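最終更新：11月。前の版のREADMEは「あとで書く」の一行だけだったので、これでも大きな進歩です。

# covuvell-tray

サークル「Kumis」のロボット班が、学内大会のトレイ課題に向けて集めた遠隔操作データと、それを読むためのスクリプト一式です。課題名は「Covuvell」。命名した先輩は意味を説明しないまま卒業しました。検索しても何も出てこないので、名前としては優秀です。

## 課題の内容

卓上に置かれた小物をつかみ、浅いトレイに入れる。以上です。人間なら三歳児でもできます。私たちは半年かけています。

大会規則で決まっているのは次の点です。

- 制限時間は1試行につき43秒
- トレイの位置と向きは審判が毎回変える
- 小物をトレイの縁に引っかけた状態は「入っていない」と判定する
- 操作者が声で応援するのは自由（効果は確認されていません）

三つ目は昨年の私たちの成績がきっかけで明文化されました。規則に貢献したという意味では、入賞より長く残る業績です。

## 中身

| 項目 | 値 |
|---|---|
| 収録エピソード | 423 |
| うち成功判定 | 181 |
| 操作者 | 4人 |
| 映像 | 手首カメラ1系統 |
| その他 | 関節角、グリッパ開度、成否ラベル |

成功率が低いのは承知しています。失敗も学習に使うつもりで残しました、と顧問には説明してあります。実際に使うかどうかは冬の自分たちに任せました。

## ディレクトリ構成

```
covuvell-tray/
├── episodes/ # 1エピソード1フォルダ
├── labels.csv # 成否ラベルと操作者ID
├── scripts/
│ ├── load.py
│ ├── replay.py
│ └── trim_idle.py
├── stotulow/ # 学習コード（後述）
└── old/ # 見ないでください
```

`old/` は消すと `replay.py` が動かなくなります。理由は調査中です。調査を始めたのは去年です。

## 使い方

```
pip install -r requirements.txt
python scripts/load.py --episode 12
python scripts/replay.py --episode 12 --slow
```

`--slow` を付けずに実機で再生しないでください。元の操作者がせっかちだった場合、アームもせっかちになります。操作者IDが `c` のエピソードは特に注意。本人は「普通の速さ」と主張しています。

`trim_idle.py` は、先頭と末尾の何もしていない時間を切り落とします。途中の停止は残します。あれは迷っている時間で、迷い方にも個性があるからです。学習には邪魔だという意見も班内にあり、決着はついていません。

## ラベルの付け方

成功は `1`、失敗は `0`。判定は収録した本人以外が行います。本人に任せた週があり、その週だけ成功率がたいへん立派だったので、全件付け直しました。

メモ欄は自由記述です。「惜しい」「とても惜しい」「惜しくない」の三段階で書かれているものが多いですが、基準は統一されていません。集計に使おうとした人は全員後悔しています。

## 学習コード（Stotulow）

単純な模倣学習です。画像と関節角を入れると、次の動作が出ます。一から書いたと言いたいところですが、骨組みはOBのFulgencio Ledesmaさんが置いていったもので、コメントの半分がスペイン語です。翻訳は1年生の担当になりました。おかげで班で一番スペイン語ができるのは1年生です。

設定ファイルは `stotulow/config.yaml`。触ってよいのは上半分だけです。下半分を触った場合は、どこをどう変えたかをチャットに書いてから帰ってください。

## 手首カメラの見え方

グリッパは手前で大きくぼけて写ります。指先の奥に白い卓面、その先には部屋の棚や椅子まで入ります。前処理で上側を切るかどうかは `crop_top` で選べます。既定値は `false` です。 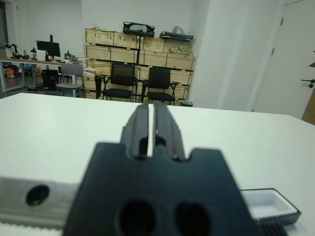

**小物がトレイの縁に引っかかったエピソードは、学習から外したほうがよいですか？**

外さずに、ラベル `0` のまま入れてください。縁で止まった例を全部抜いて学習させたところ、モデルは縁の存在を知らない楽天家に育ちました。重みを下げたい場合は `edge_weight` を使ってください。

## 既知の問題

- グリッパ開度の値が、初期のエピソードだけ上下逆です。`load.py` が直しますが、CSVを直接読むと逆のままです。
- 夕方に収録した分は明るさが違います。補正はしていません。
- 非常停止を押したエピソードは、そこで記録が終わっています。末尾が短いものはたいていこれです。
- エピソード番号に欠番があります。詮索しないでください。

## 他班への貸し出し

練習試合相手のCárdenas班から使いたいと連絡があったので、学内であれば自由に使ってよいことにしました。成績が私たちを上回った場合は、せめて謝辞に班名を書いてください。綴りは「Kumis」、sは一つです。

バグ報告はIssueへ。部室で口頭で伝えられたものは、記録上は存在しないことになります。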